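# Chapter 5: Rooms With Tall Windows

A window that runs from floor to ceiling changes how a room is used. Daylight reaches the floor, and furniture near the glass is seen from all sides. A round table on a single stem suits such a spot.
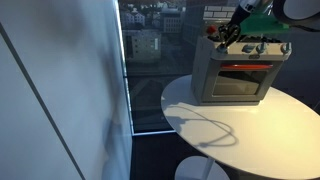
Which way should a play table face in a room like this?

Place it side-on to the glass, so that light falls across the top and a child's own shadow stays off the toys.

Small toy appliances, such as an oven, go toward the back of the table. Section 5.1 covers glare on glossy tops, and Section 5.2 covers wall panels and their seams.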